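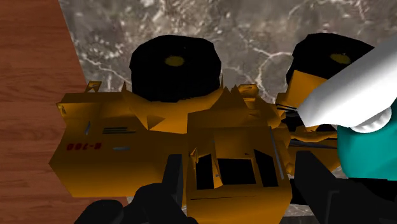 February 1, 2019
By Maxine Hollis
4 min read

The rowing team at Ormsby College starts its winter practices at 5:40 in the morning, and for most of its history nobody outside the boathouse paid much attention. On a cold morning in the indoor tank room, eight of the seats were taken by people who had never been on a college team at all.

They were high school students from Stevska, the mill town across the river, and they were there for the first session of a program that pairs each of them with a varsity rower until June. The students get coaching, a ride both ways and breakfast in the dining hall. The rowers get a credit toward the service hours that Ormsby asks of all its athletes.

"I told them to bring socks and a water bottle," said head coach Murray McKinnon. "Two of them brought running spikes. We'll work on it."

McKinnon has coached at Ormsby for 11 seasons. He grew up in Stevska and learned to row as an adult, after a shoulder injury ended his time as a swimmer. The town has a good stretch of flat water and a public dock, but its high school has never had a crew. A used four-seat shell costs more than the school spends on its whole track program in a season, he said, and a family that wants to join the private club upstream has to pay for the year in advance.

The idea for the program came from Declan Goodwin, a junior who rows in the varsity eight. Goodwin spent last summer teaching swimming at the Stevska town pool and got the same question from his older students every time he wore his team jacket.

"They wanted to know if you had to go to Ormsby to use the boats," he said. "I said yes, and then I felt kind of bad about it."

He wrote a two-page proposal and took it to McKinnon in the fall. The athletic department agreed to cover the insurance. Plurard, a sporting goods store downtown, gave the students jackets and gloves.

Before anyone goes on the river, each student has to pass a swim test and complete eight sessions indoors. The first of those was mostly about the order of the stroke: legs, back, arms, and then the same thing in reverse. Goodwin stood at the end of the tank and called it out. The students got it, lost it and got it again. By the last 10 minutes, four of them on the left side were moving together, and McKinnon let them keep going past the whistle.

Ronaldo Cavalcanti, a sophomore at Stevska High, was one of the four. He plays soccer in the fall and had not done a winter sport before.

"My legs are fine," he said at breakfast. "My hands hurt. I thought it was going to be all arms, but if you pull too early the guy behind you hits you in the back."

His partner is Cameron McAlister, a senior who sits in the bow seat and plans to teach middle school math after graduation. McAlister said she had been matched with Cavalcanti because both of them are free on the same afternoons, and that they had already agreed to use some of that time for his geometry homework.

The students will race once, at the Citow Sprints in June. The regatta has a novice event for high school crews, and McKinnon has entered one boat with Ormsby students in the launch alongside it. He has not picked the lineup and said he would not think about it until the ice is off the dock.

The varsity season begins before that. Ormsby lost most of its stern pair to graduation and has been trying different combinations all winter. Goodwin has moved seats twice. He was back in the tank room at 4 in the afternoon for his own practice, with the heaters turned up and the floor still being mopped.

This site uses cookies to improve your reading experience. By continuing to browse, you agree to our cookie policy.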